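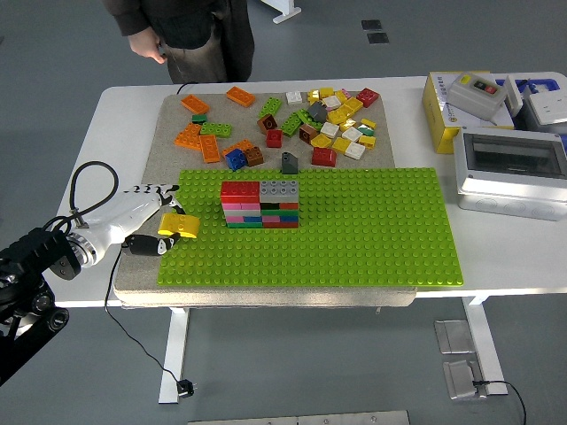
How do you buy a robot?

Not like buying a bike! A robot arm isn't one thing. It's a big shopping list, and somebody has to plan it before any money gets spent. So lets make the list.

First, the job. What should it do? Pick up toy bricks? Lift boxes? Small job, small arm. Don't pay for a giant.

Next, the arm. Usually the part that costs the most. Arms have joints, like your elbow, and a motor to move each one.

Then the hand. Often sold seperately! Some hands just pinch. Some have fingers. More fingers, more motors, more money.

Now the stuff people forget:
Cables. Long enough to reach the wall.
A stop button. Big and easy to hit.
A strong table that won't wobble.
Things to practice on. Bricks are good, they're cheap and they click together.
Spare parts. Fingers wear out.
Time for a grown-up to learn how it works.

Paula Nistor plans the robot room at Cominmont, a kids' science center. Her money for extras was $2,000. That means everything except the arm and hand. The table and the safety gear went first, bricks last. She also saved up to 24 percent for surprises. Good thing too, the first table was too short and had to go back.

Buy or rent? Renting from a shop like Kowalchuk means you can try an arm for 90 days and then give it back. Good if you're not sure. But rent for years and years and you could have bought one.

And waiting! Robots don't come the next day. Order in October, and it might be winter before the box shows up. Ask first.

Your turn. Get some paper. Pick a job for a robot at your house. Write down the arm, the hand, and all the extras. Put a star by the things you need on day one. The rest can wait.

Show your list to a grown-up and see what they think you forgot. Bet it's the cables.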